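# About Kiseck

Hello, and thank you for wandering over to this page. It's the one we rewrite least often and fret over most, so please forgive us if it rambles a bit (we do that in person too).

Kiseck is a small company that gathers examples for learning systems. If you are building a robot that needs to pick up a cup, lay a table, fold a napkin or put the bread back where it came from, somebody has to show it how, many times over and in many slightly different ways, and that somebody is very often one of us. We don't build robots ourselves, though we're forever being asked. We make the demonstrations, check them, label them and send them off in good order to the people who do build them.

## How we got going

The company was started by Adi Govindasamy and Tibor Szénási, who met while working on a sorting line project at Mimgate. Adi was writing the software and Tibor was looking after the hardware, and the two of them kept running into the same trouble: the robot learned very nicely from good examples, and there were never enough good examples. They spent their evenings recording more, first at Tibor's kitchen table and then, once his family wanted the kitchen back, in a rented room in Tudholm with a kettle and two chairs. One June they decided that this was the work they liked best, handed in their notice and gave the thing a name.

We are 16 people now, and still in Tudholm, although we've moved to a bigger building with an upper floor and a good deal more daylight. A few of us trained as engineers. Others came from catering, from nursing and from a theatre props department, and we'd be much poorer at this without them! Someone who has cleared tables for years knows a great many ways to take hold of a glass, and a learning system needs to see as many of those as it can.

## What a working day is like

Most of our recording is done with hand-held grippers. The person giving the demonstration holds one in each hand and does the job with those instead of with fingers, so that what we record is already close to what a robot's own hand could manage. The patterned cubes on the grippers let us follow where each one is and which way it's turned, all through the task.

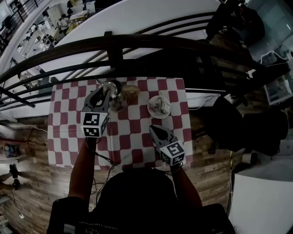
It takes a little while to get the feel of it. New colleagues usually spend their first couple of weeks practising before anything they record goes to a customer, and they're generally surprised by how much they had been relying on their fingertips. After that it becomes quite soothing. You do the task, you put things back in a different arrangement, you do it again. We change the cloths, the crockery and the people, and we ask everyone to work at their own natural pace, left-handers very much included.

Every recording is then watched from start to finish by a second person. If a gripper slips and the demonstrator recovers, we often keep it and mark it as a recovery, as those are some of the most useful examples going. If the tracking has dropped out, it goes in the bin and we do another. In a good week we'll pass some 3000 recordings, and in a week when Tibor has decided to improve the cables we pass rather fewer.

## Sopacua

Our longest-running piece of work is called Sopacua, and it's our own collection of mealtime tasks: laying, serving, clearing and tidying away. We began it between customer jobs, mostly to train ourselves, and it has slowly turned into the thing people write to us about. University groups can ask for a share of it free of charge, and Adi answers those letters herself, at length.

## Come and see us

We're always glad of visitors, whether you have a project in mind or are simply curious and would like a go with the grippers. Do let us know beforehand so that we can find you a free table. We also take on new demonstrators from time to time, and you need no technical background at all, only patience and a steady sort of temperament. The jobs page has whatever is open at the moment, and if nothing there suits, write to us anyway and tell us what you're good at.

*Page last revised 4/12/19*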